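About Elum Refills

Elum Refills is a shop and delivery round in Plallbridge. We sell washing-up liquid, laundry liquid, shampoo, vinegar, oils and dry goods by weight, and customers bring their own containers or borrow one of ours. We have been on Tomaszewski Street for ten years, between the dry cleaner and the bus stop.

The shop started as a market stall with four drums and a set of kitchen scales. It ran on the market for two winters before we took the lease. The building had been a carpet showroom, so the first job was pulling up a good deal of carpet.

What we stock

There are 271 lines in the shop at the moment. The list changes with the season and with what our suppliers can send in returnable drums. If something only comes in small plastic packs, we usually leave it out, though we make exceptions for yeast and a few medicines for pets. Prices are shown per 100 g or per 100 ml, and the smallest amount we will weigh out is 10 g, which suits people buying spices.
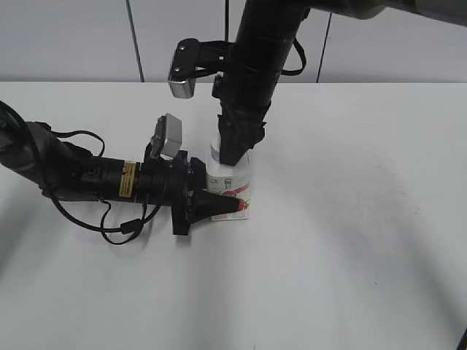
Most of our liquids come from Plelau, a small maker on the other side of the river. They collect the empty drums when they bring the full ones, every Friday before we open. Flour and oats come from a mill further north and arrive in paper sacks.

Bringing your own container

Any clean, dry container with a lid will do. We weigh it empty, write the weight on the base in grease pencil, and take that off at the till. Please leave the old label on if the container has held anything other than food. We can't fill food into something that has held bleach, paint or garden products, however well it has been washed.

If you come without one, the shelf by the door has jars and 500 ml bottles that other customers have handed in. They are free. We wash them on site at the end of each day.

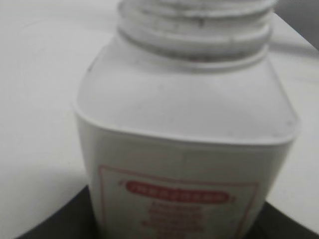 The delivery round

The van covers Plallbridge and the villages as far as the reservoir. There are 38 stops on the current round, and we add more each March when the roads are easier. Orders need to reach us by noon the day before. Leave your empties in the crate on the step and we will swap them for full ones - please don't put glass in bags.

We don't charge for delivery on the round. Outside it, we can sometimes meet you at one of the village halls, so do ask.

Schools and clubs

We lend drums and pumps for fairs and sports days at no cost. You pay for what has been used when they come back. We also give a short talk on household waste for primary classes, with a weighing exercise the children can take part in.

Visiting us

The shop is on the ground floor with a level entrance. There is a loading bay behind the building, reached from the lane, and you can use it for 10 minutes while you collect a large order. Cards and cash are both fine.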